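Open Afternoon at the Doltus Workshop

In October I attended the open afternoon held by Doltus at its workshop in Drirkonport. Visitors were received in two groups, and each group was given a short introduction before the demonstrations began. I was placed in the second, which started shortly after three o'clock.

The program concerned household tidying. A two-fingered gripper, supplied by Steltel and controlled with software named Yin, was put to work at floor level among ordinary belongings: a small wooden rack, markers, a tub of clothing. The presenters stated that Yin had been trained on 353 recorded sessions and that more than 64 of these had been discarded for poor lighting. Visitors were asked to remain behind the line and to hold their questions until the end of each run.

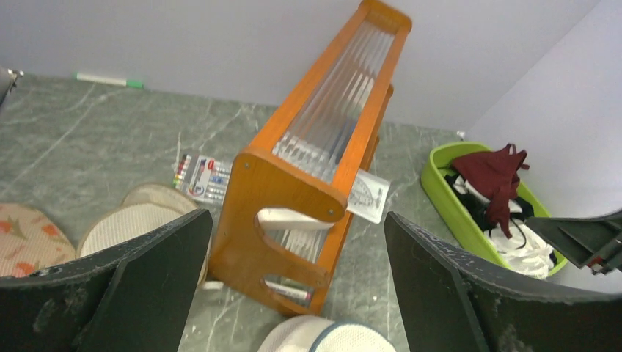
A visitor in my group remarked that speed mattered less to her than knowing when the machine would stop, and asked whether it could be halted by voice. The presenter replied that it could be halted only by the switch at the operator's desk, and that voice control was under review.

I found this exchange the most useful part of the afternoon. The printed program dealt at length with grasping and very little with stopping, and I would welcome a fuller account of the latter at the next event. Doltus has indicated that written answers to all questions will be sent to those who left an address at the entrance. I left mine, and will add the answers to this page when they arrive.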